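The Long Way to a Soft Blanket

May 18, 2019

The first thing you notice at the old Donico mill is the smell. It is sheep and machine oil and something like warm bread, and it gets into your coat before you have made it up the stairs. I was there for two days in a borrowed sweater, and I would go back tomorrow if somebody offered me the train fare.

I went because of a blanket. My grandmother had one, gray with a darker stripe, and it lived on the back of her couch for my whole childhood. It was thick and deep and you could push your fingers into it up to the first knuckle. When she died it came to me, and a moth got into it, and when I started asking who could fix a hole like that, three different people gave me the same name: Joar Ekström.

Ekström is a finisher. Most of us have never heard of the job, but if you own anything woolly that feels better than it has any right to, a finisher had it in hand at some point. Cloth straight off a loom is a disappointment. It is flat and stiff and greasy, and you can see every thread. Everything we love about a good blanket – the loft, the warmth, that shaggy surface you want to put your face in – comes later, from water and soap and a great deal of scratching.

"People think weaving is the whole story," he told me, pulling a raw length off a cart so I could feel how sad it was. "Weaving is the skeleton. Then you have to put some meat on it."

The meat starts in the wet room. The cloth goes into a long trough of warm soapy water and gets squeezed and tumbled until the fibers grab hold of one another. This is fulling, and it has been done in more or less the same way for as long as people have kept sheep. The Romans did it with their feet. At Donico it is done by a fulling machine that was already secondhand when it arrived, painted a green you only see on farm equipment, and so loud that Ekström and his crew talk with their hands.

He showed me how he checks it. He reaches in, grabs a fold, and rubs it against itself next to his ear. I tried it and heard nothing but the machine. He laughed and made me do it again, and again, and on the fourth go I think I got it – a kind of squeak that goes dull when the cloth is ready. Or maybe I only wanted to hear it. A piece that went in 149 inches long can come out a good deal shorter, and the only way to stop at the right moment is to be standing there.

After the wash comes the drying, out on the tenter frames, and this is where the word "tenterhooks" comes from, which delighted me so much I had to write it on my hand. The cloth is stretched along rows of small hooks so that it dries square. The frames at Donico run the length of the top floor, under a line of skylights, and in the afternoon the whole room glows like the inside of a lampshade.

Then, finally, the napping. I had been waiting for this part! A napping machine is a big drum covered in tiny wire teeth, and as the cloth passes over it, the teeth tease the ends of the fibers up out of the weave. Before wire, mills used teasels, the dried prickly seed heads you see along country roads, set in rows in a frame. Ekström still keeps a teasel drum. It holds 2,218 heads, and every one has to be fitted by hand, and when they wear out they have to be turned, and when they have been turned they have to be replaced. He does this in December, when orders are done and the days are short, with the radio on and a pot of coffee going cold beside him.

Why bother? Because a teasel breaks. If it catches on a knot or a weak thread, the little hook gives way, and the cloth survives. A wire tooth never gives way. For tough blankets, he says, wire is fine. For a fine, loose mohair he won't use anything but the plants.

He ran two samples for me from the same bolt, one through each machine, and laid them out on the big table by the window. The wire one was good. I would have bought it. The teasel one had a sort of ripple to it, and when I ran my hand across, the surface moved ahead of my fingers like grass. I stood there petting it long past the point of good manners.

I asked if customers can tell the difference. Some can, he said, and the ones who can't still tend to pick it up first. Two smaller mills have noticed. Drasto, a family outfit further up the valley, now sends its scarves down to him twice a year, and a weaver named Ostapchuk drives her throws over herself, in the back of a station wagon, because she doesn't trust anyone else to fold them.

There are 58 steps on the finishing sheet that hangs by the door, and I have left out most of them. There is shearing, where a spiral blade trims the pile level. There is steaming. There is a stage where someone simply looks at the cloth over a lit table and picks out burrs with tweezers, for hours. The woman doing it when I visited was listening to a detective novel and did not want to be told how it ended.

Soft things, up close.

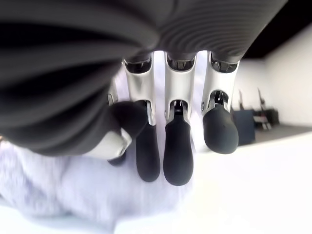
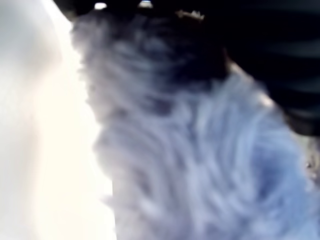

If you already own something with a deep pile, most of what Ekström taught me about looking after it is pleasantly easy. Wash it less. Hang it outside on a damp, breezy day and let the air do the work. When you do wash it, use cool water and as little soap as you can stand, and don't rub, or you will be fulling it in your own bathtub. Dry it flat on a towel. Once it is dry, brush it gently in one direction with a soft brush, the kind sold for babies or suede shoes, and the nap will come back up.

For storage he likes cotton bags and plain cedar blocks, lightly sanded every spring to bring the smell back. And shake things out! Moths like wool that has been left alone. A blanket that gets dragged from couch to bed to porch is in much less danger than one kept for best.

As for my grandmother's, he turned it over a few times, held it up to the skylight, and asked whether I knew who had made it. I didn't. He thought it might be a Flekar, from a mill that closed before I was born, and he showed me a faint line along the edge where a label had once been sewn on. Then he threaded a needle with gray yarn and wove the hole shut, over and under, while I held the corners. It took most of an hour. When he was done he picked a teasel out of a basket on the floor and brushed the patch with it, short strokes, until I had to feel for the place.

The blanket is on my own couch now. My daughter has claimed the end with the stripe.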